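Gurkisell Key – hardware security key

Hi, I'm Tanveer Sandhu, and I make the Gurkisell Key. It's a small USB stick that proves you're you when you log in, and it keeps a handful of passwords and recovery codes locked up on its own chip. I started it because I was sick of getting login codes by text message (and sick of explaining to my relatives why they shouldn't read those codes out to a stranger on the phone!). The first run sold out to friends and people from the Nurnivside forum, so now there's a proper page for it.

You plug it in, type your PIN, press the button, and you're logged in. The private keys are made on the chip and they stay there. My software can't read them out, and neither can I, so please don't email me asking for a backup – I'd love to help, but there isn't one. Buy two keys, register both, and put the second one in a drawer somewhere.

The PIN can be anything from 8 to 64 characters, letters and symbols included. Get it wrong too many times and the key wipes itself. I went back and forth on that for ages, and in the end I left it switched on by default. You can change the number of tries in the Fornero app, up to a maximum of 20.
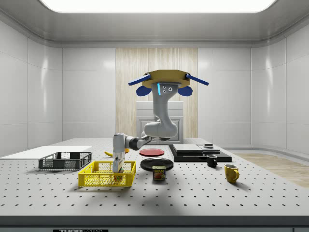 Robot arm over a yellow mesh basket, computer rendering.

What fits on it: up to 200 logins, plus a separate notes area for recovery codes. The notes area is plain text only, no attachments. I keep my Wi-Fi password and the codes for my email in mine and still have loads of room left.

There are two versions. The regular Gurkisell has a USB-A plug and is the one to get for an older desktop. The Jin is the same key with a USB-C plug and a slightly softer button, and it's the one I carry myself. Same chip, same firmware, same price. Neither has a battery or Bluetooth, and you don't need an account with me to use either one.

Firmware updates are signed, and the key checks the signature before it installs anything. The current version went up on 07/05/2021 and fixes the annoying bug where the light kept blinking after you'd logged out. Your logins stay put when you update, but do have your second key handy anyway.

One thing I get asked a lot is whether it'll protect a computer that already has something nasty on it. Not really, sorry – it protects your logins, and a site that's already open in your browser is still open to whatever else is running. Clean the machine first, then set up the key.

In the box: one key, a loop of cord and a printed setup card. The next batch ships in August, and you can order either version now.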